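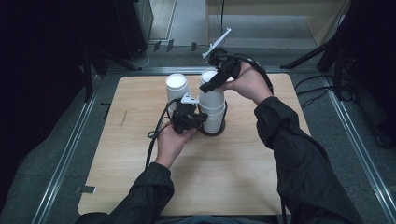 Cup stacks on the test table, one hand-held gripper in each hand

Budgeting for a second pair of hand-held grippers

Posted by Babita Vashisht, Jan 13, 2018

We want to add a second station for recording cup stacking and unstacking. I have $739 left in this year's equipment line. Ollberg quoted me $298 per gripper, cables not included, so a pair eats most of it. Is it better to buy the pair now, or buy one and wait until August when the new budget opens? Paper cups are no problem, we buy them in cases of 500.

Oten_bench
Buy the pair. One gripper is no use to you if the task takes two hands, and it will just sit in a drawer until August. Two at that price is $596, so you have $143 left. Set aside roughly $50 of that for spare cables. Ours go at the connector long before the jaws wear out. Also ask if the mounts on top are included. On our order from Jaiswal they were a separate line and we missed it.

clonton shop
we got used ones, fine so far

mdr_lab
Agree with buying two. Before you order, check shipping and tax, which the quote may leave out. Get the lead time in writing too. Ours was quoted at two weeks and took seven. If the table and stands for the second station aren't already paid for, price those first.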